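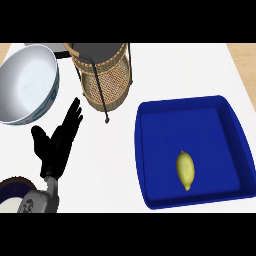 Zawadi Mbwambo

Council wants to sell the Kariuki Street car park and put the money toward a new civic plaza. We're told the plaza will "activate" the town centre. I've read the staff report twice and I still can't find out who asked for it.

The consultant, Stasora, says 2,000 people a day will walk through once it's finished. On what basis? The report cites a survey with 300 responses, and the survey never mentioned losing the parking. It asked whether residents would like more trees and seating downtown. Well, who wouldn't?

Shop owners on the east side weren't asked anything. Obadia Langat, whose hardware store backs onto the lot, heard about the sale in May, from a customer.

Then there's the upkeep. Maintenance gets one line on page 11, and the figure beside it reads "to be determined." We heard the same about the splash pad, and it has been fenced off for two summers.

I'd like a plaza as much as the next ratepayer. But a car park sold is gone for good, and councillors should see a full operating cost and an honest parking count before they vote. If the numbers are as good as Stasora claims, a few months' delay won't hurt them.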